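volley-users mailing list
Subject: Re: [volley-users] crumb task: operator keeps closing the gripper too early 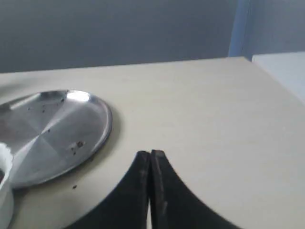

1. The quoted message

> We have been teleoperating the crumb clearing task on the Villex arm
> since Sunday and I'm not happy with the demonstrations. Out of 90
> recorded episodes, 35 have the fingers shut well before the arm gets
> anywhere near the plate. The policy has learned this faithfully. It
> drives over with its fingers pressed together, like somebody about to
> poke a cake to see if it's done, and then pokes.
>
> Two questions. Do I throw out the 35, or trim them? And does anyone
> have a good way to stop an operator from squeezing the trigger while
> they think? Wrist view attached at the top, metal plate on the left,
> crumbs still on it.
>
> We're on the stock Volley recorder with the Lam handle.

2. Trim or toss

Trim, mostly. I went through the same misery with a tray task and tossed everything at first, out of spite, and ended up with a data set too small to teach a doorstop. Most of those episodes were fine once the arm got going. The operator had just sat there with a clenched hand, planning.

What I do now is cut from the start of the episode to the first moment the fingers open, then check that the arm hasn't already wandered somewhere odd. If it's over the plate when they open, that episode goes in the bin. A policy that learns to open up at the last second directly above the crumbs will do so with great confidence and not much aim.

Your wrist view has the fingertips together, bottom center, and the plate well off to the left with its edge out of view. I'd look hard at that second part. If your operator has a room camera to steer by and the policy only gets the wrist, the operator knows where the rest of the plate is and the policy has to take it on faith. I'd start every episode with the whole plate in the wrist view, or else give the policy the room camera too. You don't say which cameras you're training on, so ignore me if it's already both.

There's also a white cup or bowl overlapping the plate on that side. Is it part of the task? If it stays in the same spot for all 90, the policy may well be steering by the crockery. Move it between episodes. Ask me how I learned this (don't).

3. The squeezing

The Lam handle is the villain, in my opinion. The spring is so light that resting a finger on it counts as a decision. You have a few choices:

- Set a dead zone in the recorder config. We use 9 percent of trigger travel and it catches most of the nervous twitching. It does nothing for a person who grips the handle like a subway pole.

- Have the recorder refuse to start until the fingers are open. There's a start check hook in Volley for this. The documentation for it is one sentence long, and the sentence is wrong, but the hook works if you return false instead of raising an error.

- Teach by hand for a while. Put the arm in its floppy mode, hold it by the wrist and walk it through 5 clean episodes. Your operators get a feel for when the fingers need to close, which is very hard to get from a chair across the room. Keep your own hands out of the wrist view if you plan to train on any of it - mine are in an entire afternoon of Broleck data, and the arm did poorly once they went home.

I wouldn't bother with a beep when the trigger is pressed. We tried it. Everybody stopped hearing it before lunch, except the people in the next room.

4. One more thing

Check the playback for idle time as well. Operators who squeeze while they think are, by definition, stopping to think, and a long pause at the start teaches the arm to pause. Ours used to hang over the table for ages with the air of having forgotten why it came in. Trimming to the first opening will get rid of some of it, but pauses halfway through need their own pass.

If you post the trigger trace from one good episode and one bad one, I'll take a look. Plain CSV please, the list software eats anything more interesting.

_______________________________________________
volley-users mailing list
To unsubscribe, send a message with "unsubscribe" in the subject line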